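In Defense of the Tied-Back Curtain

My apartment in Florkildale came with 57 pages of building rules and not one word about curtains, so I have had to form my own opinion. It is this: a curtain left to dangle is a chore you have decided not to do, and everyone who visits can tell.

I know the other side. My sister-in-law's side, mostly. She paid $2,399 to have her place on Lalar Street fitted with blinds that go up and down from her phone, and she thinks of fabric as something that happens to sofas. Fine. But when the Wi-Fi goes, she sits in the dark until somebody from Eltard calls her back.
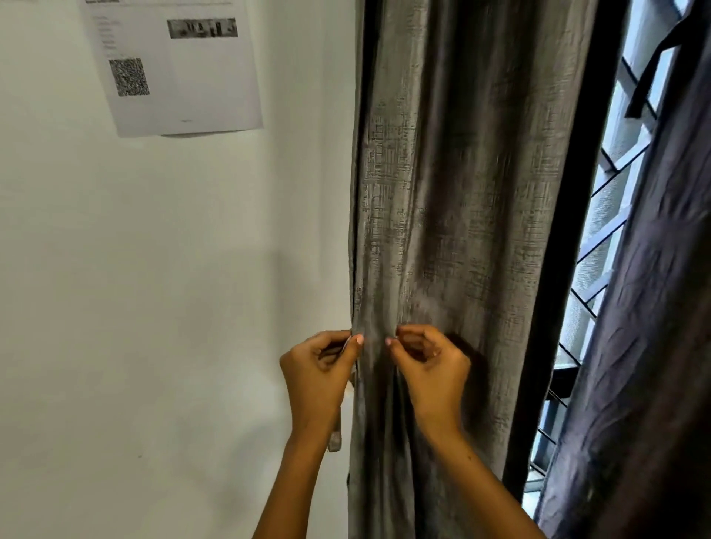
Gathering a curtain takes two hands and maybe a minute. You start at the edge, pull the folds in toward you, and keep going until you have something you can get a tie around. Do it carelessly and you get a lump. I made lumps for 19 years and called it a relaxed style.

The trouble is that satin shows everything. Linen forgives you, and cheap cotton never expected much to begin with, but a shiny curtain will report every lazy pleat to the whole room from breakfast until the lamps come on. I have come to respect this. Few other things I own have standards. 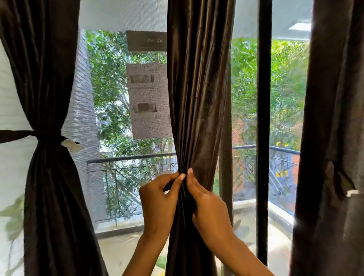
Then there is the matter of height. The decorating people at Sisay, whose catalog I get whether I want it or not, like the tie low, near the sill, for drama. I want mine around the middle, where I can reach it before coffee. A curtain should have a waist. It doesn't need a train.

And please do both sides. One panel tied and its partner hanging loose looks like a man who got a phone call while shaving. I have 2 windows in the front room, and on a bad morning in February I'll admit that only the one facing the street gets done.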